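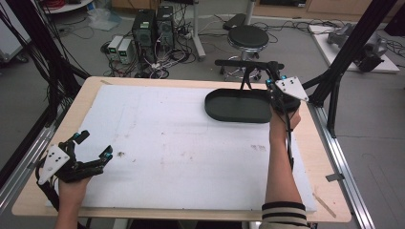 Home Archive Search Threads Log in

Re: [neuropathy-list] cold gloves and the Harbridge study

Vasanthi Nair wrote:
> Hi all, I start my weekly infusions in July and my nurse mentioned
> a study at Harbridge on frozen gloves for numb fingers. Has
> anybody here been in it? I hate the cold and I'm wondering if
> it's worth the misery. Also, do they make you stop taking other
> stuff while you're in it? I'm on Rerkitz for my restless legs
> and don't want to give it up.
>
> Vasanthi

Hi Vasanthi, and welcome!

Yes, I was in it, start to finish, so I can tell you how it went for me (one person's fingers, please remember). There were 159 of us signed up, split between Harbridge and the Ilie clinic across the river. You get assigned to gloves or no gloves and you don't get to pick. I got gloves. My husband laughed for a week, because I'm the one who wears mittens in the grocery store.

The gloves go on before the drip starts and stay on till a bit after it ends, and they swap them for a fresh pair partway through. The first few minutes are the worst of it. It really does ache! Then it dulls down and you mostly just can't turn pages or answer your phone. Get somebody to load up audiobooks for you ahead of time. I also wore thin cotton liners, but ask first, they had their own ones they wanted everybody to use.

Did it help? I can't say for sure, and they haven't put the results out yet as far as I know. I had tingling in my fingertips by infusion 8, and it hung around after I finished, but I can do buttons and I can thread a needle if the light is good. My feet are another story (no socks in my group, just gloves). Would my hands have been worse without them? Beats me.

On the other meds, they went through my list at the first visit, which took forever, and the only thing they had me change was a hand cream, Grasta, the minty one. They didn't want anything on the skin that feels cool by itself. I don't know about Rerkitz, I've never taken it. Please call the study nurse before you stop or change anything. They were nice on the phone and called me back the same afternoon.

Two more things. There's a follow-up at 52 weeks where you put pegs in a board and somebody pokes you with a little plastic thread, and they paid for my parking. And if you have Raynaud's, or your fingers go white in the cold, tell them right away, they turned down a lady I sat next to for that.

You can quit any time, too. They told me that about 2 times every visit, until I could recite it.

Write me off list if you want to talk about the infusions themselves. Bring a blanket!

Hugs,
Jo

Recent threads
- Socks that don't bunch up
- Driving with numb feet
- Ilie clinic parking garage closed?
- Pill bottles I can open

Contact the list owner | Copyright remains with each poster | Back to top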